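물 한 방울의 도덕

호텔 욕실에 들어가면 나는 먼저 글을 읽게 된다. 수건을 바닥에 두면 새것으로 갈아 준다는 글, 걸어 두면 지구가 고마워한다는 글, 침대 시트는 요청할 때만 교체한다는 글. 몇 해 전까지만 해도 이런 안내문은 부탁하는 말투였다. 요즘은 감사 인사가 먼저 온다. 아직 아무것도 하지 않은 사람에게 동참해 주셔서 감사하다고 한다. 거절할 기회를 주지 않는 감사다.

나는 물을 아끼는 일에 반대하지 않는다. 수건을 이틀 쓰는 것도 아무렇지 않다. 집에서는 사흘도 쓴다. 내가 의심하는 것은 그 절약이 누구의 장부에 적히느냐 하는 문제다. 세탁을 덜 하면 물값이 줄고 전기료가 줄고 세제값이 줄고 객실을 정리하는 사람의 근무 시간도 줄어든다. 그런데 숙박비가 줄었다는 이야기는 들어 본 적이 없다. 손님은 불편을 조금 내고, 호텔은 비용을 조금 덜고, 지구는 문장의 주어로 동원된다.
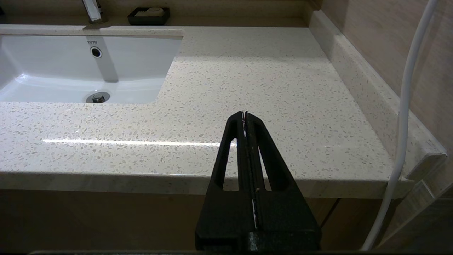
숙박업계의 친환경 인증이라는 것도 들여다보면 비슷한 구석이 있다. 지난겨울에 묵은 셀리에르(Selier)라는 호텔은 로비에 인증패를 걸어 두었고, 객실 책자에는 자기들이 점검 항목 253개를 통과했다고 써 놓았다. 253개라니 대단해 보인다. 하지만 그중에 무엇이 있는지는 책자 어디에도 없다. 빨대를 종이로 바꾼 것도 한 항목이고 난방 설비를 통째로 바꾼 것도 한 항목일 것이다. 세면대 상판만 해도 그렇다. 베이지색 바탕에 흰색과 회색, 황갈색 알갱이가 촘촘히 박힌 석영 상판은 요즘 어느 도시의 어느 객실에 들어가도 만나는 물건인데, 책자는 이것을 '자연을 닮은 소재'라고 불렀다. 닮았다는 말은 편리하다. 자연에서 왔다는 말도 아니고 자연에 좋다는 말도 아니니 틀릴 일이 없다. 어디서 만들어 어떤 배를 타고 왔는지, 언제 뜯어내고 다음 유행으로 갈아 끼울 것인지는 그 말 뒤로 숨는다. 객실을 새로 꾸밀 때마다 나오는 폐기물이 손님이 안 갈아 쓴 수건과 어떻게 비교되는지 알고 싶지만, 그런 표는 아무도 붙여 두지 않는다.

더 못마땅한 것은 숫자를 다루는 솜씨다. 객실 설비를 납품한다는 트레멕스(Tremex)의 홍보물에는 절수형 수전을 달면 객실 하나가 한 해에 1,362리터를 아낀다고 적혀 있다. 마지막 자리까지 적어 놓으니 누군가 양동이를 들고 밤새 재어 본 것만 같다. 무엇과 견주어 아꼈다는 것인지, 객실이 며칠이나 차 있다고 보았는지, 손님이 몇 분이나 씻는다고 쳤는지는 없다. 정밀해 보이는 숫자일수록 나는 그 앞에 놓인 가정을 먼저 찾는다. 가정이 보이지 않으면 숫자도 믿지 않는다. 까다롭다는 소리를 듣지만 장을 볼 때는 누구나 이 정도는 따진다.

사람의 행동을 생각하면 의심은 더 커진다. 물줄기가 약해지면 사람들은 더 오래 틀어 놓는다. 머리에 거품이 남아 있는데 지구를 생각해 중간에 나오는 사람은 드물다. 나부터도 물이 시원찮은 샤워기 밑에서는 괜히 더 서 있게 된다. 한 번에 나오는 양을 줄였다는 말과 하루에 쓰는 양을 줄였다는 말은 서로 다른 말인데, 홍보물은 앞의 것을 재고 뒤의 것을 자랑한다.
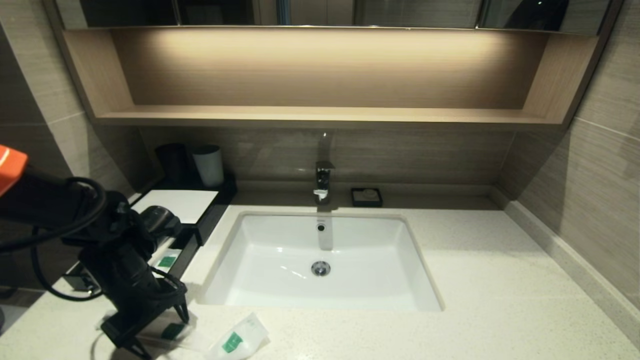

그렇다고 모두가 엉터리라는 뜻은 아니다. 플러크데일(Plerkdale)이라는 작은 휴양지에서는 숙소마다 달마다 쓴 물의 양을 현관에 붙여 둔다. 잘 꾸민 그림도 없고 초록 잎사귀도 없다. 지난달보다 늘었으면 늘었다고 적는다. 내가 묵은 곳은 마침 늘어난 달이었는데, 마당의 배관이 샜다는 설명이 손글씨로 달려 있었다. 나는 그 종이를 읽고 나서야 수건을 얌전히 걸었다. 부탁하는 쪽이 자기 사정을 먼저 내놓았으니 나도 한 번쯤 들어줄 마음이 생긴 것이다.

반대로 파티나사라니(Pattinasarany)라는 리조트에서는 객실 청소를 건너뛰면 음료권을 주었다. 200밀리리터짜리 주스 한 병이었다. 플라스틱병에 담겨 있었고, 빨대가 따로 포장되어 있었다. 물을 아낀 상으로 쓰레기 두 개를 받은 셈이다. 프런트에 물었더니 본사 지침이라고 했다. 본사에 물었다면 고객의 요청이라고 했을 것 같다.

흔히 이런 불평을 하면 작은 실천이 모여 큰 변화를 만든다는 대답이 돌아온다. 나는 이 말을 오래 들었고 이제는 거의 믿지 않는다. 작은 실천이 모이려면 모이는 곳이 있어야 한다. 객실 1,000개짜리 호텔이 손님들에게서 수건 한 장씩의 양보를 거두었다면, 그렇게 거둔 것이 어디로 갔는지 말할 의무도 호텔에 있다. 세탁 물량이 얼마나 줄었는지, 줄어든 비용으로 무엇을 했는지, 객실을 청소하던 사람들의 일자리는 그대로인지. 세 줄이면 쓸 수 있다. 지구에 바치는 감사문을 한 문단 덜어 내면 종이도 남는다.

내가 바라는 안내문은 이런 것이다. "저희는 세탁비를 줄이고 싶습니다. 수건을 다시 써 주시면 하루치 세탁비를 숙박비에서 빼 드립니다." 여기에는 지구도 미래 세대도 나오지 않는다. 대신 거래가 있고, 거래에는 양쪽이 있다. 손님이 싫다고 해도 나쁜 사람이 되지 않는다. 이렇게 쓰면 품위가 없다고 할지 모르겠으나, 나는 욕실에서 도덕 시험을 치르는 쪽이 더 품위 없다고 느낀다.

다음 달에 또 출장이 있다. 수건은 아마 이번에도 걸어 둘 것이다. 젖은 수건을 바닥에 던져 놓는 것은 원래 좋아하지 않는다.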